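El cajoncito de madera que me ha ordenado la mesa (y un poco la vida)

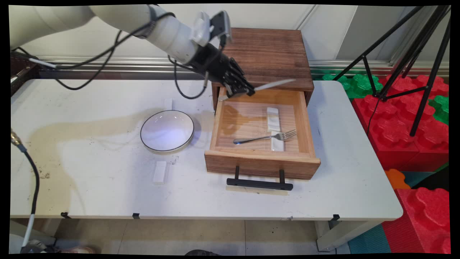
El mueblecito con el cajón abierto del todo, sobre la mesa plegable blanca.

Llevaba meses buscando algo pequeño para guardar los cubiertos buenos, los sacacorchos y todas esas cosas que en mi cocina acaban siempre en el mismo bote. Tengo una cocina mínima, con 2 cajones contados, y uno lo ocupan los manteles de mi suegra, así que ya os podéis imaginar.

Al final me decidí por el cajón de sobremesa de Probert. El mío mide 243 mm de ancho por 236 de fondo, y os recomiendo sacar el metro antes de pedirlo, porque en la web parece bastante más grande. A mí me venía perfecto – lo quería para el hueco entre la panera y la pared – pero mi amiga Sioned Trevor pidió el mismo para sus hilos de bordar y se llevó un chasco.

Lo que más me gusta es la madera. La veta se nota mucho y la tapa va en un tono más oscuro, tirando a rojizo, que le da un aire de mueble heredado. Venía con un olor a barniz bastante fuerte, eso sí, y lo tuve tres días en el balcón con el cajón fuera hasta que se le fue.

El cajón corre madera contra madera, sin guías metálicas. Al principio se atascaba un poco si tirabas de un lado, le pasé una vela por los cantos y ahora va como la seda. ¡Truco de mi abuela! No le he encontrado tope, así que cuidado con los tirones: la primera semana acabé con seis cucharillas en el suelo.

¿Pegas? Que dentro no trae separadores. Probé unos de Cultard que me sobraban de otro mueble y bailaban, y terminé haciéndolos yo con cartón forrado, que tampoco quedan mal. Y que las patitas de fieltro vienen en una bolsa aparte y con un adhesivo malísimo. A mí ya se me han caído dos.

Lo compré en mayo y lo uso a diario. Los cuchillos de mesa me caben en diagonal, los de postre sin problema, y encima pongo el salero y las servilletas. Le doy un siete y medio, ocho si hubieran puesto un tope. Si tenéis la cocina grande, yo miraría primero el modelo doble, que sale poco más caro.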